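Stumier folding work table, six months in

Bought this in April to replace a door on two sawhorses. Short version: good table, annoying feet. Longer version follows, typed fast bc I have glue drying.

Assembly. Took me 41 minutes alone, manual says 30. Step 6 shows the brace backwards, so you put it on, take it off, put it on again. Bolts all there, plus one spare. The little wrench they give you is junk, use your own.

Top is flat. Checked with a straightedge corner to corner, no light under it. Still flat now, after a summer in a garage that gets pretty damp. White finish though. Shows every pencil mark. Rubbing alcohol gets most of it off, not marker.

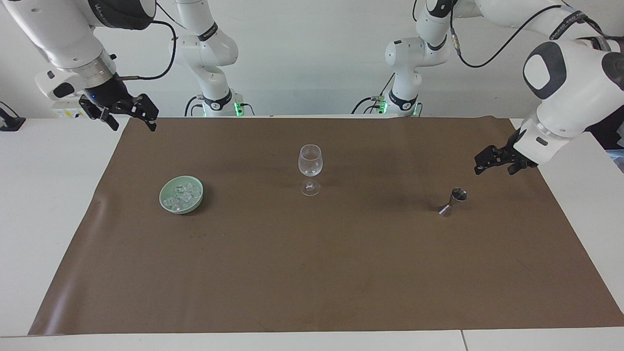
Back-left corner of the work surface.

Wobble: some. Fine for gluing, cutting, sorting, wrapping. Hand planing, forget it, the whole thing walks across the floor. Irfan Minhas told me to hang a sandbag off the brace and that did help, but then you kick the sandbag.

The feet. Ugh. They screw in for leveling but the threads are short and they back out on there own if you drag the table at all. Lost one behind the freezer already. Emailed Stumier, got a reply from Sevim Soylu the next morning, new set in the mail, no charge. So credit for that. New ones back out too. Thread tape fixed it.

Cover the top, is my main advice. I was using newspaper and the ink came off on everything. Now it's brown paper off a big roll, the cheap kind.
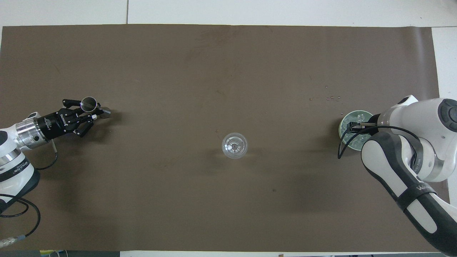

One sheet lasts me a couple weeks if I dont spill. Masking tape on the underside of the table edge, not on the top, it pulls cleaner. Skip the clear vinyl cover they sell as an add-on, it bubbles and blades skate on it.

Folding: works, two people is better. It's heavy. The latch pinched me twice and I have learned nothing.

Compared it to the Roltel before buying. Roltel is lighter and the feet are way better but the top had a dip in the store model you could see from the aisle. Would take flat over light any day.

4 out of 5. Would be more with proper feet. Get the bigger size if you have the wall for it, I wish I had.

Recent reviews
Estness clamp rack, wall mount
Roltel rolling stool: squeaks
Aydoğan wood glue, the big bottle
Three cheap garage lights compared
Stumier drawer unit (returned it)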